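**Gripper won't release on soft fabric, then faults out**

**drovudbridge_tex** — September 21, 2026

Looking for ideas before I open a ticket with Dokstead. We have an arm handling lined fabric, two layers sewn together. It picks fine. On the release it opens partway, the cloth stays hung on one finger, and the arm starts its retract with the fabric still attached. A second or two later I get error 131 (axis overload) and everything stops.

It has happened 4 times since Friday. Before that it ran clean from July on. No changes to the program that I know of.

Wrist camera view from this morning's run:

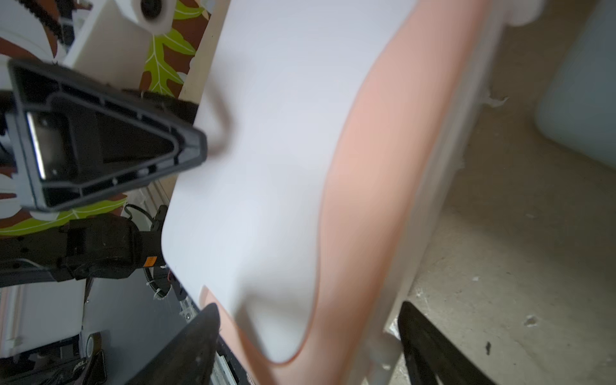 *Wrist cam, white cloth with the pink layer. Finger against the fabric on the left.*

Fingers are the black ribbed plastic type. Release height and speed are what they were in July.

---

**m_farouk**

Look at the frayed edge on that off-white strip. Loose threads get into the hollow parts of ribbed fingers and then the finger drags the cloth with it. Pull the fingers off and check inside the ribs with a light.

---

**kettlebolt**

I don't buy threads. A few threads won't trip an overload on an arm that size. 131 on ours was the cable catching on the retract. You've got a coiled cable right by the arm with one zip tie I can see. Jog it slowly through the retract with no fabric and watch the cable.

---

**m_farouk**

Threads don't have to trip it. If the cloth is sewn to something heavier or snagged under the machine, the arm is pulling on all of that.

---

**Divya Rodrigues**

Whatever the cause, please stop reaching in to free the cloth while the arm is only faulted. At Vunley we had one move after a reset with a person's hand still on the fabric. Lock it out first — every time.

---

**drovudbridge_tex**

Fair point, and yes, I did reach in on Friday. Won't again.

Locked out and pulled the fingers. There was thread wound in the ribs on one side. Cleaned it, ran 644 cycles, no hang-ups. Then one more 131 with nothing in the gripper, so kettlebolt may be right too. Re-tying the cable tonight.

---

**kettlebolt**

Leave more slack at the wrist than you think you need. And put finger cleaning on a schedule, we do every 2,000 picks.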